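Festival Notes: Fourie gets its July slot, and a longer cut

The Girgate film festival has confirmed that Fourie, the border drama directed by Tsung-han Tai, will close the program in July. The press release calls it "the most anticipated film of the season." By whom, it doesn't say. The trailer has been online since spring and shows a man getting in and out of the same truck.

What we do know is that the festival version runs 17 minutes longer than the one shown to buyers. Longer cuts are usually sold to us as the director's true vision. Sometimes they are. Often they are the scenes an editor took out for good reason, and I'd like to see what Tai has put back before I clap for it.

Melahat Toprak plays the customs officer, and she is the best argument for buying a ticket. She was very good in Bavia, a film that otherwise had little going for it, and she tends to make thin writing sound like something a person would say. Whether she gets more than a few scenes is another matter — the poster gives her top billing, but so did the one for Bavia, and she was gone before the halfway mark.

The closing night moves to the Stasomport this year, which seats 612. Organizers say 305 of those seats are already set aside for guests and sponsors, so "open to the public" needs to be read with some care. The rest go on sale at 10 a.m. through the box office only. Last year's online line crashed, and they seem to have given up on it.

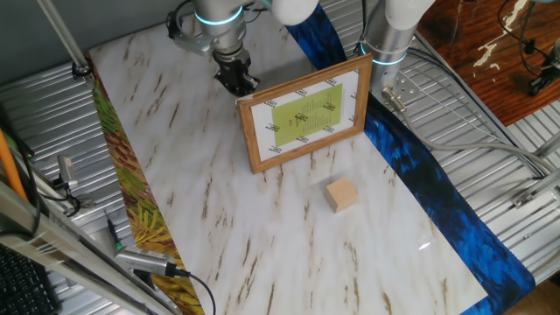
Marble-patterned tabletop with painterly printed fabric on either side.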